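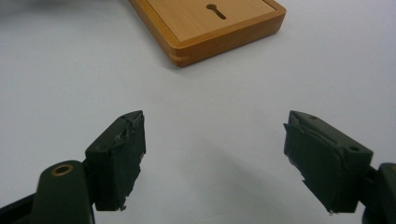
The Frame Hand

Skendilthorpe Framing & Gifts had been putting backs on picture frames since before Iman El Khatib was born, and for the last 6 of those years she had been the one doing it. She was fast. She could do 100 before lunch with the radio on and a biscuit in her mouth, and she had never thought of this as knowledge until a man from Dalby asked if he could have it.

"Not have," he said. "Capture."

His name was Fawzy and he wore a lanyard inside his own car. Management had bought a Zarnodetti, or had bought the right to be on the list for one, and before it could come it had to be taught. Iman would do the teaching. She would get an extra 60 cents an hour and a certificate.

"What do I teach it?"

"Just do what you normally do," said Fawzy, and handed her two grippers so that she couldn't.

The first morning she dropped everything. She had thumbs, good ones, and they were now employed holding something that had none. The rubber on the fingers was already going ragged at the corners. She asked who'd had them before her and Fawzy said a bakery.

"Try not to fidget," he said, watching his laptop. "It'll learn the fidget."

She scratched her nose with the left gripper and wondered whether in January, at some plant she'd never see, a machine would stop mid-shift and do the same.

By the end of the week she had the knack. You came in slow from the right, got hold of the edge, and let the left side catch up in its own time. It was nothing like how she did it with her hands. She mentioned this.

"That's fine," said Fawzy.

"But it's not how I do it."

"It's how you do it now." 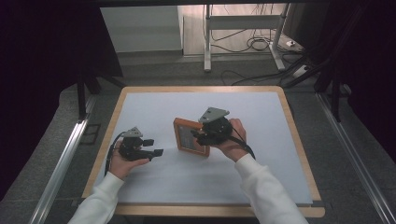

Vol. 12, No. 3 | page 47

Out on the floor, people had started being nice to her. Old Col from the mitre saws brought her a tea and stood looking at the carpet.

"So you're training your replacement," he said.

"I'm training your replacement, Col. Mine's on the second invoice."

He took the tea back with him, which she thought was fair.

Fawzy wanted 445 good ones. A good one was a frame picked up, turned and put down with no swearing, although he conceded the swearing didn't show up in the data. She began to feel something like pride in the good ones. She began to feel something like malice, too, and there was an afternoon when she gave every frame a small tap on the board before letting go, two beats, the way her mother knocked on doors.

"What's the tap?" said Fawzy.

"Settles the glass."

He typed that in. It was the first thing she'd told him that he had typed in.

The Zarnodetti arrived on 13th October in a crate too wide for the roller door, so they took the door off. It had two arms and its own fire extinguisher. The general manager made a speech about freeing people up, and Col asked for what, and there was cake.

Then Fawzy pressed something and it began. It came in slow from the right. It got hold of the edge, and the left side caught up in its own time, and it turned the frame over and set it down as carefully as somebody's grandmother. Everyone clapped.

Tap, tap, it went.

"Settles the glass," Fawzy told the general manager.

"Does it?" said the general manager, and looked around for someone who would know. After a while they all looked at Iman, who had cake in both hands.

"I'd want to keep an eye on it," she said. "Full time."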